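The billboard over the Wiltach exit had been blank for 52 days when the agency got the account. Mazza made crackers and wanted people to talk about them again. The budget covered one board and the paint.

She drove out in October to look at it. The steel was rusted at the bolts and the lights came on at four in the afternoon. She ate lunch in the car and wrote down every word a driver could read at sixty miles an hour. There were six. 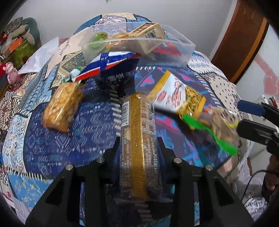

Photo: Costari Picture Desk

The client asked for a giant cracker that opened and closed. The printer, Imitow, priced it and the client stopped asking. In the end she wrote "Still here. Still salty." in red on white, with the logo small in the corner.

It went up before dawn. She stood on the shoulder with a coffee and watched the crew pull the last panel flat. A truck honked, maybe at the board.

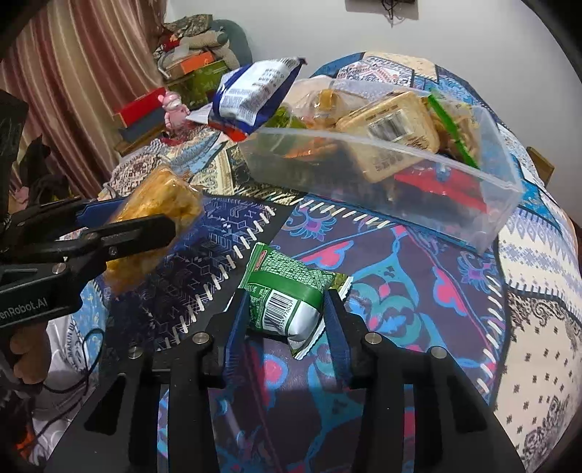 Source: Costari / handout

The traffic report came in on 17 December 2020. It said 3,505 cars a day. Sales in Wiltach were up by 531 boxes, and the client wanted to know if that was good. She said it was.

On the drive home she took the exit though it wasn't hers. The lights were on. Someone had climbed up and painted a mustache on the second S. She pulled over, looked at it for a minute, and decided not to call it in.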